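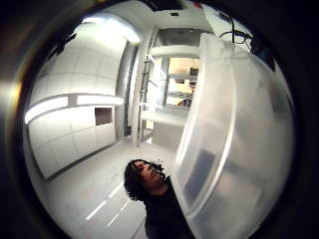

Tollgate, December

Kitchen Services > Shared Equipment > Mixing Bowls and Containers

We use cookies to remember your preferences and to understand how this site is used. By continuing to browse, you accept our use of cookies. Accept | Settings

Frequently Asked Questions: Plastic Bowls in the Shared Kitchens

The following answers apply to residents and visiting groups who use the shared kitchens in the Golob and Ploltov buildings. Questions not covered on this page may be directed to Elba Navarrete, Kitchen Services.

Which bowls may I use without a reservation?

The large frosted plastic bowls are available at any time the kitchens are open. Metal bowls and glass dishes are kept in the locked cabinet and must be requested at the service desk.

How many large bowls may one group take?

Each group may use 2 large bowls at a time. Groups preparing food for almost 80 guests or more should contact Kitchen Services one week in advance so that additional bowls can be brought over from the other building.

Are the plastic bowls safe for the microwave?

No. The large bowls are not approved for microwave or oven use. Food should be moved to a glass dish before it is heated. Hot soups and sauces should be allowed to cool before they are poured into plastic.

May the bowls go in the dishwasher?

Wash them by hand in warm water with mild detergent and a soft cloth. Steel wool and scouring powder are not permitted, as they leave fine scratches that hold grease and color.

How can I tell whether a bowl is clean if the plastic is cloudy?

The frosted finish is part of the material and does not indicate residue. Tilt the bowl toward a ceiling light and look across the inner surface and along the rim. Grease usually shows as an uneven shine. A bowl that feels slick after rinsing should be washed again.

A bowl has a stain from tomato or turmeric. Will I be charged?

Light staining is considered normal wear – no charge applies. A paste of baking soda and water, left in place for 2 hours, will often reduce the color. Please do not use bleach.

What should I do with a cracked bowl?

Stop using it and take it to the service desk. Cracks near the rim are the most common and can be difficult to see, so run a dry cloth along the edge before use. A cloth that catches is sufficient reason to turn the bowl in. Do not tape or glue it.

Where do the bowls go when I am finished?

Dry them fully and return them upside down to the lower shelf marked Fultarine. Stacks should be no more than 2 bowls high. Lids are stored separately in the drawer beneath the counter.

May I take a bowl to my room or to an outdoor event?

Bowls may leave the kitchen with a signed equipment slip, available at the service desk. They are due back by 10 a.m. the next morning. Late returns are recorded on the group's account.

May I leave food in a bowl overnight?

Covered bowls may be kept in the refrigerator until 10 a.m. Each must carry a label with a name and room number. Unlabeled food is discarded at the morning check, and the bowl is washed and returned to the shelf.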